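Workshop & Automation

The arm came to the Skillville shared workshop on a pallet, with its controller and no gripper. It had six joints, a reach longer than the bench it was meant for, and a mounting plate drilled to a pattern that matched nothing in the building. Members of the Brondilo build group spent most of July making an adapter plate and arguing over where the thing should stand.

The job they had in mind was modest. The arm would pick up long, thin parts from the bench, turn them end for end, and put them down in a fixture. A person can do this in two seconds. Programming a machine to do it means deciding how the part lies, where its weight is, which side the fingers approach from, and what the elbow does in the meantime.

The elbow was the problem. In the first tests at low speed, the upper arm swung out over the walkway on every third or fourth pick. The controller had found a valid solution for the joint angles, and a poor one for anybody standing there. The group stopped running untested moves on the hardware and built a model of the cell.
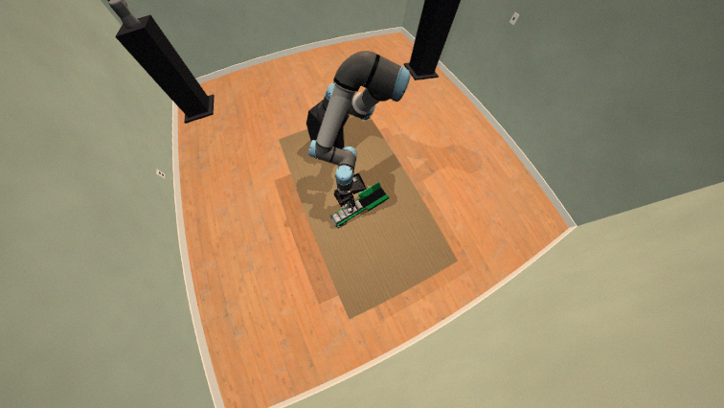 Max Drosell

The simulated room has a plank floor, baseboards and two wall outlets, none of which affect the planner. The two black pillars do matter. Each is entered as a solid obstacle with a margin of 300 millimeters, and any path that enters the margin is thrown out before it is scored. The tan work surface is treated the same way, with an exception for the fingers.

The long green part is the awkward one. One end is wider than the other, so its center of mass is not at the middle. The grasp point is stored as an offset from the wide end, and the planner tries 14 approach angles at that point, keeping the one that leaves the most room at the wrist.

A full batch is 1472 trials, with the part placed at a random angle each time. The batch runs overnight on an old desktop. Failures are sorted by cause - reach, collision, slip - and slip is the least trustworthy figure, as the friction value was copied from a table and has not been measured.

Grip force on the real arm is set by a small board called Neagu, now in its eighth revision. It reads motor current and cuts power at a threshold. The simulator has no equivalent and simply closes the fingers until they touch, so force is still tuned by hand at the bench.

Next on the list is a hard stop on the base joint - a steel pin and a bracket, two hours of drilling.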